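Magazine > Features > Robotics software

We use cookies to measure how our pages are read. By continuing you accept our cookie policy. Manage settings

The gap between two clocks

Nov 8, 2019

Reading time: 8 minutes

The software that Nasrin Farahani maintains at Brala does very little that a visitor would recognise as robotics. It reads timestamps, compares them, and decides whether a recording may be used. Most of its code concerns recordings that may not.

Brala builds control software for two-armed machines that handle household objects. Its policies, the programs that turn camera images into arm motion, are trained on demonstrations made by people holding a gripper in each hand. A person picks up an object, moves it and puts it down, and the grippers and cameras record the motion. No robot needs to be present. The arms come later, at the firm's second site in Nadmont, where the trained policy is loaded and run.

The attraction of the method is speed. A person with two grippers can demonstrate a task in a fraction of the time taken by somebody driving a pair of robot arms through joysticks, and the motion is smoother. The cost is that almost everything a robot would know about itself has to be worked out afterwards. A robot arm reports its joint angles. A person's arm reports nothing, so the position of each gripper must be recovered from images.

At Brala this is the job of a package called Barko, which has three stages. The first finds the square markers fixed to the grippers and computes the position and orientation of each marker relative to the camera. The second joins these readings into a continuous path, filling short gaps where a marker is turned away or covered. The third aligns the path with the opening and closing of the fingers and writes the result in the format the training code expects.

The first stage is well understood. Marker detection has been available in open libraries for years, and Farahani's team changed little beyond the thresholds. Under even light a marker is found in nearly every image. Glossy floors and tables in pale finishes cause some trouble, because reflections reduce the contrast at the marker's border, and the detector then places one corner a pixel or two from where it should be. At arm's length a single corner in the wrong place can tilt the computed orientation by several degrees.

A flat marker has a second weakness. Seen nearly face on, it permits two solutions for its tilt that fit the image almost equally well. The detector picks whichever has the lower error, and noise can make it change its mind from one image to the next. On a plot of wrist angle against time the result is a row of spikes. Barko's answer is to keep both candidates and let the second stage choose the sequence that requires the least angular acceleration. It is an old technique, borrowed from speech processing, and it removed most of the spikes on the first attempt.

What remained was time.

The camera, the gripper sensors and the recording computer each keep their own clock. In January the team had a policy that reached for objects correctly and closed its fingers late. The delay was small and consistent. The obvious suspects were the motor controller in Nadmont and the network between the camera and the planner, and both were examined at length. Annag Gourlay, who runs the control group there, logged the command path from end to end and found nothing in it large enough to matter.

"We had the latency of every link written down and the sum did not explain the behaviour," she says. "So either our arithmetic was wrong or the policy had been taught to be late."

It had been taught to be late. The timestamp on each gripper reading was applied when the computer received the message, and the timestamp on each image when the exposure began. Messages from the gripper waited in a buffer before they were read. In the recordings, the fingers therefore appeared to close a short time after the images showed them closing, and the policy reproduced the error faithfully.

Fixing it took one line. Deciding what to do with the data already collected took longer. The archive held 800 demonstrations by then, and the buffer delay had not been logged. Farahani's approach was to estimate it from the images. The fingertips can be seen for most of a demonstration, so their separation can be measured in each image and compared with the separation reported by the sensor. Sliding one curve against the other gives an offset at which they match best.

For 366 of the recordings the match was sharp and the offset could be corrected. A further 300 could be recovered with a weaker estimate after the operator's opening gesture, a double squeeze of both grippers made at the start of each session, was used as an anchor. The rest were withdrawn. Some contained too little finger movement to give a clear peak, and others had offsets that drifted during the recording, which a single correction cannot repair.

The double squeeze is now compulsory at both ends of a recording. Comparing the two offsets shows whether the clocks have drifted in between. If the difference exceeds one image interval, Barko refuses the file and prints the reason. Operators see the message straight after the take, while the table is still arranged and the task can be repeated.

That last detail accounts for much of the year's improvement. Until the summer, checks ran overnight as a batch job. A file rejected in the morning referred to an arrangement of objects that had been cleared away the previous afternoon, and the operator could learn little from it. Moving the checks to the recording computer meant rewriting the second stage to work on a sliding window instead of the whole file. The windowed version is slightly less accurate. Farahani runs both: the quick one to accept or refuse, and the slow one to produce the path used in training.

The checks themselves are plain. One measures how long each marker has been out of sight. One looks for motion faster than a wrist can manage. One compares the distance between the two grippers with the length of a human reach. A fourth, added after several weeks of argument, looks at objects that the task does not mention.

Cables are the usual case. A desk lamp is an ordinary object for a household policy to meet, and its lead may lie anywhere. When a gripper moves the base, the lead follows, and it may drag whatever it passes around. A person compensates without thought, lifting a little higher or pausing to move the lead aside. In the data these adjustments look like hesitation. An early filter in Barko treated hesitation as a fault and trimmed it, which deleted the part of the demonstration that dealt with the cable.

The filter has been removed. Its replacement labels slow passages without cutting them, and the training code decides how to weight them. Gourlay's group asked for the change after a policy trained on trimmed recordings pulled a lamp smoothly across a table with no regard for its lead. Retrained with the slow passages restored, it paused more often. In a test of 151 runs the group counted fewer snags, although the average run took longer, and the two figures have not been combined into a single score. Gourlay is reluctant to do so.

"A single number would have approved the old one," she says. "It was faster."

Planning is the part of the system with the least learning in it. The policy proposes a short sequence of gripper positions. A conventional planner then checks whether the arms can reach them without striking the table or each other, and adjusts the elbow positions to suit. Human demonstrators can hold their elbows in places where the robot has none, so a proportion of proposed motions cannot be carried out as given. The planner returns the nearest motion it can manage, together with a figure for how far this departs from the proposal.

For some time that figure was logged and ignored. It is now fed back to the collection side. Each new demonstration is passed through the planner soon after it is recorded, with a model of the Nadmont arms, and scored for reach. Operators do not see the score during a take. Farahani found in trials that people who could see it moved stiffly and watched the screen, and their recordings became worse by every other measure. They see a summary at the end of a session.

The planner's collision model has its own limits. It knows the table as a flat box and the wall as a plane. It has no representation of a cable. Bhardwaj, the simulation package the team uses for regression tests, can model a cable as a chain of short rigid links, but at a cost in computing time that rules it out during a run. For now, knowledge of cables exists only in the policy, where it cannot be inspected, and the planner assumes that the policy has dealt with the matter.

Gourlay would like a cheaper model: a strip of table marked as occupied, taken from the camera image and updated a few times a second. A trial version exists. It confuses cables with dark table edges and with shadows, and it treats a lead hanging over the edge as if it ended there. Her group has written tests for both faults, and the tests fail.

Farahani's own list is shorter. She wants one hardware clock shared by the camera and both grippers, which would make a third of Barko unnecessary. The parts have been ordered. Until they are fitted, each session will go on beginning and ending with two squeezes of the fingers, and the offset will be computed, compared and stored with the file.

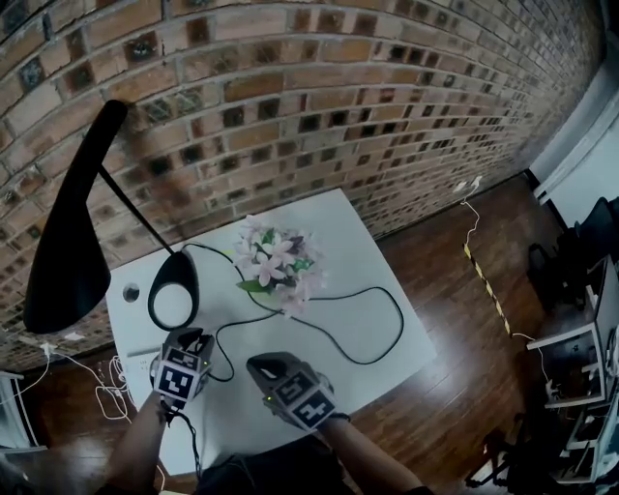 Two hand-held grippers, each with its tracking marker, over a table with a desk lamp, its cable and artificial flowers.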